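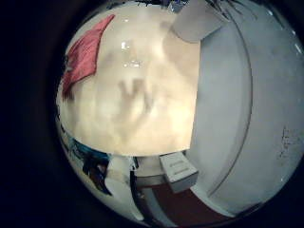 Yaw Baidoo
Finished the last box of my grandfather's postcards. Final count is 2,003. I started in the spring and figured it would take a couple of weekends.

Yaw Baidoo
Most are ordinary. Harbor, church, main street, hotel. He bought them everywhere he went and hardly ever mailed one. Only 131 have writing on the back.

Yaw Baidoo
The biggest group is from Plovonach. He worked there two summers before he got married. Same pier over and over, different printers. You can date them a little by the lamps, which change style partway through.

Yaw Baidoo
Sorting by town didn't work. Too many cards have no town printed on them. I went by publisher instead and that got me through the pile much faster. Le Goff put a small number in the bottom left corner. Sesard used a number on the back, under the stamp box.

Yaw Baidoo
Still missing 10 numbers from the Le Goff harbor set. If you have any in a drawer I'd trade for them. I have plenty of doubles, mostly hotels.

Yaw Baidoo
For storage: paper sleeves, then shoeboxes standing on their short end so the cards stay upright. Keep them out of the attic. One batch from Skaltard was stored in an attic and the corners have all curled.

Yaw Baidoo
Also, please don't peel stamps off. My uncle did that to a lot of them when he was a kid and took the postmarks with them. The postmark is often the only date you get.

Yaw Baidoo
The writing is mostly weather and train times. One says "arrived, no hat, will explain." It's to my grandmother. My mother never heard anything about a hat.

Yaw Baidoo
Scans of the Plovonach ones go up in December. I'll do the pier first, then the hotels.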